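4.2 What people told us about the upper shelf

I should say up front that I came to this study with a grudge. I grew up in a house where the good flour lived on the top shelf and I was the shortest person in the family, so when Socorro Ñahui and I started planning a paper on how households store dry food, I already had opinions (Socorro made me write them down before the first interview, and I've left them in the supplement for anyone who wants a laugh).

We ended up with 325 completed diaries from Pidstead, and 234 of those came back with the follow-up form filled in well enough to use. The rest of this section sticks to that smaller group. Each household wrote down where a staple was kept, who put it there, and the last time anybody moved it. We didn't ask for weights, and I wish we had, because Angus McIver asked for them at every single project meeting afterward and he was right every time.

The first thing that jumped out was how little of this is decided on purpose. People would tell us that rice goes on the left "because it always has," and then later in the same interview mention that they'd only moved in last August. One woman spent a good ten minutes explaining her system to Nelly Henao, with categories and everything, and then opened the door and found the lentils in with the birthday candles. She thought it was hilarious. Nelly coded it as "mixed," which I still think undersells it.

Height came up constantly. In the diaries, things that went above shoulder level were mostly things people bought in bulk, things they were given, and things they felt guilty about not using. We call this last bunch "aspirational stock" in the tables, and it's mostly odd flours and dried beans (so many dried beans!). Once a bag went up there, it tended to stay until a move, a leak or a moth problem brought it down. The behavior at eye level was completely different: stuff got shuffled, finished and replaced, and people could usually tell us what they had without looking.

Doors matter here too. Earlier work by our group, the Gakau pilot, was done in homes with open shelving, and we carried its recall question over without changing a word. That was a mistake on our part. With flat closed fronts running along the whole wall, our Pidstead households had nothing to jog their memory, and their lists from the couch were a lot shorter than their lists from the kitchen.

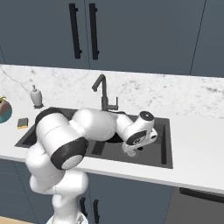 Figure 2. Closed upper cabinets with long vertical bar handles, over a marble backsplash.

So does keeping food behind closed doors mean more of it gets forgotten?

In our diaries it went along with more forgotten food on the high shelves, but at eye level we couldn't find a difference worth reporting, and we'd want a study that swaps the doors in the same homes before saying the doors did it.

Sosina Endale pushed us to look at who does the shopping, and I'm glad she did. In homes where two people shopped separately, duplicates piled up fast, and the duplicates went high. Nobody wants three bags of sugar at arm's reach. Where one person did nearly all of it, we saw fewer doubles but more mystery items, usually something the shopper knew about and the rest of the house didn't. Nidia Carhuamaca has a separate paper coming on this that uses the Lasto interviews, so I'll leave the details to her.

A note on the coding. We had 2 coders on every diary, and they disagreed most over the word "reachable." One of them counted anything you could get with a step stool, and the other didn't. We settled on no stool, recoded the lot, and the pattern in Table 3 got a bit stronger for flour and a bit weaker for pasta. I don't have a great explanation for the pasta. The recoded version is what we use from here on, including in the Brandes comparison in 4.3.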